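Goodwin Parcels Support Grant: progress report, second period
Prepared for the Vernico programme office
Reporting months: February to May

1. Position at the end of the period

The grant pays for the assembly and delivery of food parcels to households in Skavby and the outlying farms on the Flekari road. During the period 1,322 parcels were delivered against a target for the full year of 1,907. The number of registered households stood at 104 when the May list was closed. Spending is within budget on all lines except vehicle hire, which is dealt with in section 3.

The register was rebuilt in February. The old version held each household under the name of whoever had first made contact, and this produced duplicates where two adults at one address had applied separately. Entries are now held by address. Twenty-eight duplicate entries were removed and the households concerned were told in writing. None lost a delivery as a result.

2. Contents and stock

The standard parcel is unchanged: dry goods, tinned goods, one item of fruit or vegetables and one snack item. Stock is rotated by best-before date at the point of shelving. Previously this was done at the point of packing, and short-dated goods were being found too late to use. Written-off stock fell in each month after the change.

Snack items are bought separately from the main order, as the wholesaler's minimum quantity exceeds our storage. They are now the least predictable line. Availability varied between deliveries and substitutions were made on six packing days.
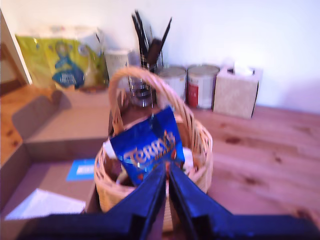

Corey Mahuika asked that substitutions be marked on the packing slip, as two households on the Flekari round avoid nuts and had been opening everything to check the labels. He would also prefer the slip to go on the outside. Both points were accepted, and the revised slip has been in use since the start of May. It carries a substitution box, an allergen line and the round number. The outside position is on trial only, pending a view on privacy.

3. Vehicle hire

The Flekari round was budgeted as a single run. From March it has been split in two, the bridge below the quarry being closed to vans after 4 pm. This adds one half-day of hire per delivery week. The overspend has been met from the unspent printing line, with the agreement of Stuart Cropper at the programme office. If the closure continues into the next period the printing line will not cover it and a formal transfer request will follow.

Fuel costs were slightly below forecast. Mileage sheets are complete except for one return in April, where the closing reading was not taken. The distance has been estimated from the route and is flagged as such in the accounts.

4. Next period

Work planned: a review of the parcel size for single-person households, a second quotation for van hire, and a short telephone survey of the Skavby round. Shelving in the Goodwin store needs to be refixed to the rear wall before further tinned stock is taken in. Quotations for this have been requested and one has been received.

The payment schedule is unchanged. The next claim will be submitted with the June accounts.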